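Urnura Round Pedestal Table, White – Review

I bought this table in August for the spot by the big window, and I like it more every week. It's where the groceries land, where lunch happens, and where everything from my pockets gets dumped when I come in (I have plenty of storage, I just don't use it).

The top is smooth and white, and it brightens up that whole side of the room. There's some glare when the sun gets low, but I'll take it! 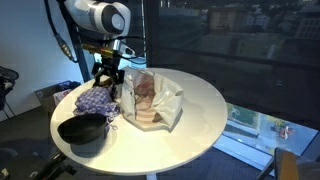
What really sold me is the pedestal. My old Skusteck had four legs and I banged a knee on every one of them. With a single foot in the middle you can pull up a chair anywhere, and it sits steady on carpet, even when I lean on it to get up.

Assembly took me 20 minutes on a Wednesday evening. The center bolt needs a good hard turn at the end – mine wobbled until I gave it one.

Cleaning

Super easy. I put bags and deli paper straight down on it, and so far a damp cloth has taken care of everything. Ham grease, coffee rings, a bit of tomato sauce I didn't notice until morning. My friend Benoît Moulin has the Levard in oak and he's forever oiling the thing.

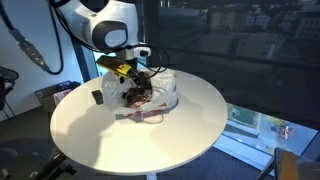 The tabletop by the window, with a plastic bag set down on it.

Size is the one place I'd slow down and measure. Mine is 88 cm across, great for two people and fine for three if you keep the plates small. Once there's a bag and a couple of cloths piled up, you'll be clearing a space before you eat. I'd still choose round again, it's so much easier to walk past.
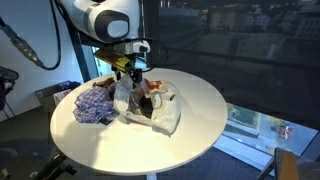

Would I buy it again?

Yes, in a heartbeat! I paid around $400 and would have guessed more. My only gripe is that the thin rim shows fingerprints – wipe it when you wipe the top and you're set.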